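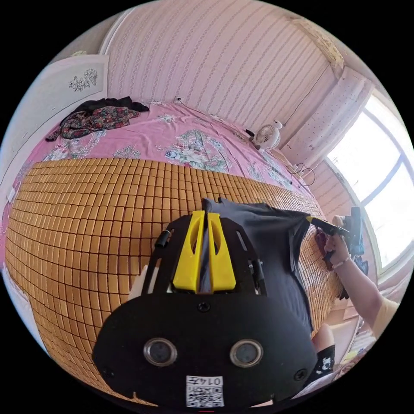
Posted by Atieno Sang on 05/12/2021 in Diary

I have been putting off the clothes on the bed since Thursday, and I might have gone on putting them off if my cousin Tatu hadn't rung to say she was coming to stay and would I mind very much if she had my room. Of course I don't mind (I do mind a bit, the sofa is a beast) but it did mean that the pile had to go somewhere that wasn't the other end of the mattress, where it has been living quite happily.

So, folding. I like to do it on the bamboo mat, which stays on the bed nearly all year now. It has those little golden tiles and gives you something firm to smooth against, where the pink flowery sheet only rucks up underneath and takes the whole business with it. Mum always folded on a table and thinks I'm slovenly. She may be right, but my table has the sewing machine on it and I am not moving that for anybody.

The navy piece was the one I'd been dreading. It's a plain dark bit of cloth and you would think it the easiest thing in the house, but you have to get it pulled out tight from corner to corner or it goes into the cupboard as a sausage. I kept my pale yellow sleeves on the whole time and was far too warm, and I was too stubborn to stop and change. There is a little white fan by the head of the bed, and I thought about it longingly more than once.

After that came the black one with the white skulls all over it. I bought that at Urio in September and have had more remarks about it than anything else I own. Kibet says it makes me look like a pirate's aunt. I folded it with great care, to spite him.

The flowery thing and the other black one I left till last, all in their heap, and I must confess that I sat down next to them and looked at the wallpaper for a good long while. I was so set on those pink stripes when we moved in, and on the flowered border along the top, and Musyoka said I'd be sick of them by Christmas. That was years ago and I'm still fond of every inch. What I am sick of is the tangle of leads on the floor under the window. I promised myself I'd sort them out today, and then I made tea.

Tatu's bus gets in at 17 minutes past six tomorrow, so the leads will have to be a morning job. Must also find the spare pillowcase, and ask Mrs Mosoti for my big dish back.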